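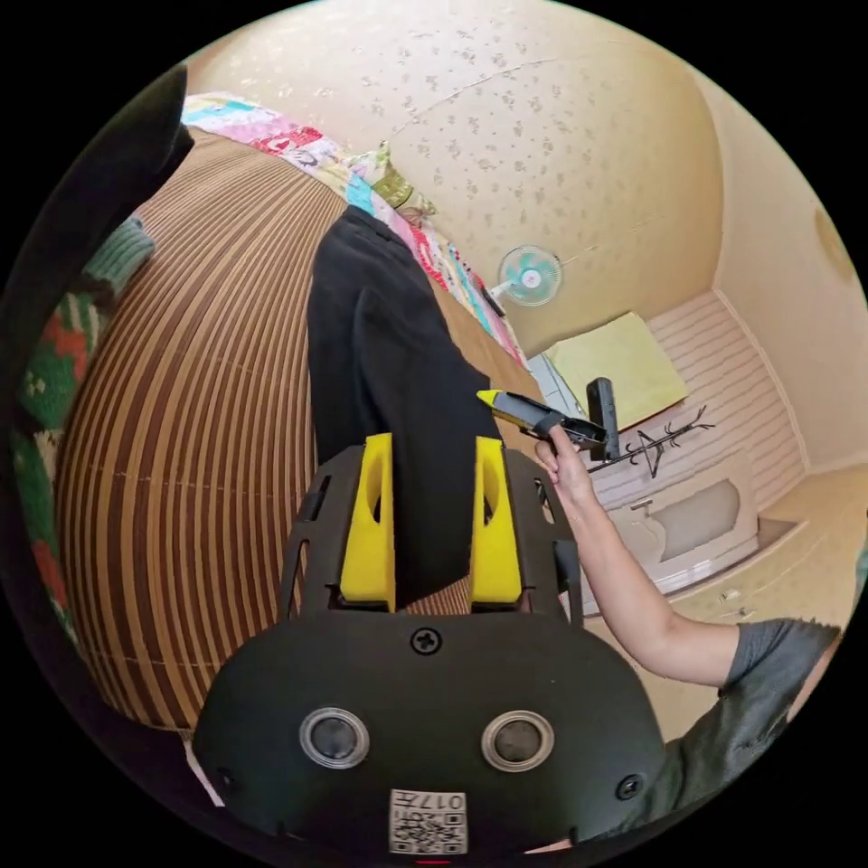

Both fingers on the cloth, second gripper in my other hand.

I've been recording laundry-folding demos for our Verschueren project, and since people keep asking how I do the trousers, I've finally written it up. You'll need two hand-held grippers, a bed and more patience than you'd think! My set so far is 263 demos, all tagged and sorted in Asov, and most of the ones I binned were down to silly things I could have sorted before pressing record.

Before you start

Check the finger cameras are synced. In Vornidden you want the offset between the two streams under 60 milliseconds, otherwise the left and right hands drift apart in training and the policy grabs at thin air. If it's over, restart both and try again (it's nearly always the second one that's sulking).

Hold the grippers loosely, one in each fist, and open and close each pair of fingers fully once. The software reads that as the full range.

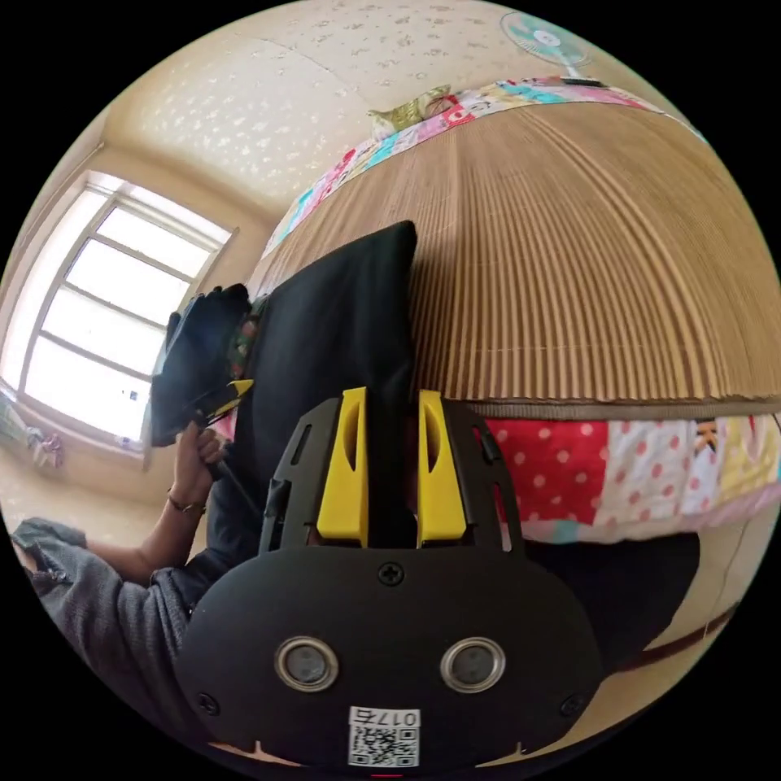
Fingers parallel, with a gap between them. Second gripper in the left hand.

Recording the fold

Step 1. Lay the trousers lengthwise, waistband away from you. I like plain black ones on a stripy mat — the edges are a pain for the vision model, so it has to learn them properly.

Step 2. Bring one gripper over the middle of the trousers and come in with the other from the side. Go slowly, and pause for 2 seconds before you pinch. Those still moments make trimming so much easier. 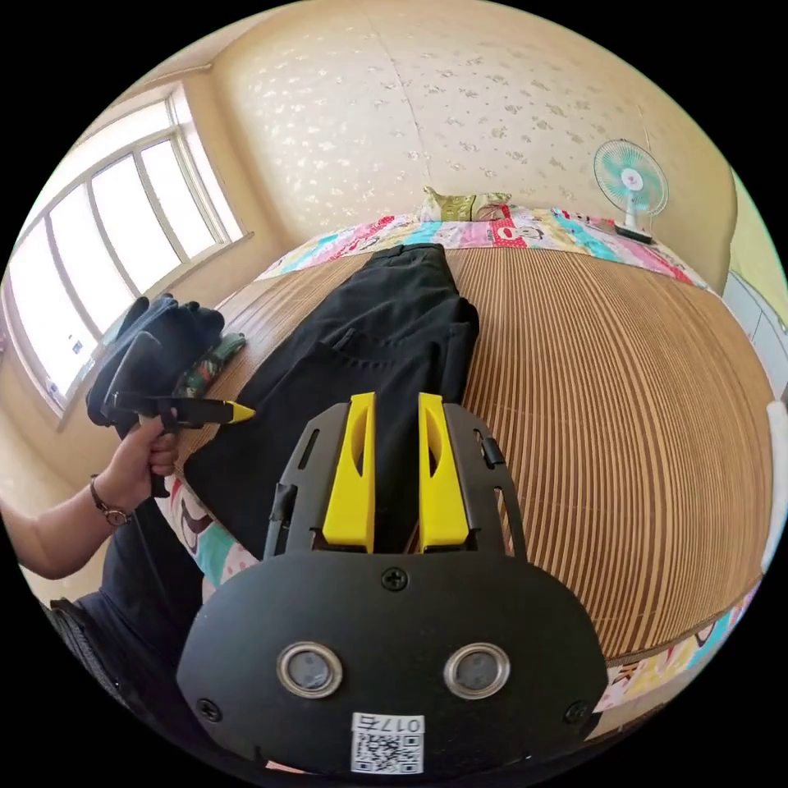 Step 3. Pinch, lift, fold. Lift only as high as you need to, then lower the cloth and open the fingers fully before you back away. If you pull back with them half shut you'll drag the leg with you, and the model will happily learn that too.

Don't tidy up the creases between takes. My early demos were all beautifully smooth and the policy fell over on anything rumpled — once I left the wrinkles in, it coped far better.
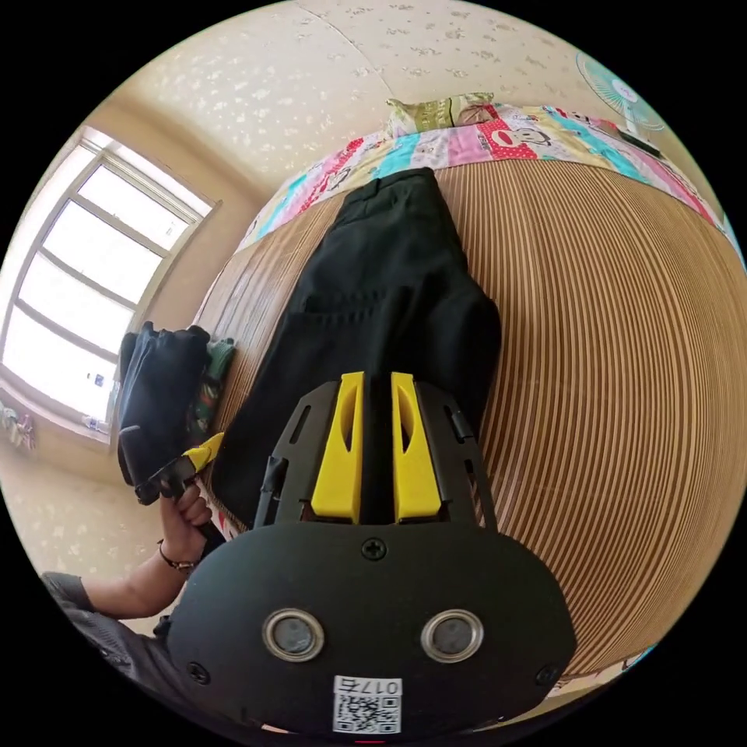
Folds and creases left in, waistband at the far end.

Step 4. Stop the recording, then upload to Isterau and watch it back at double speed. I bin any take where a gripper leaves the other one's view during the fold.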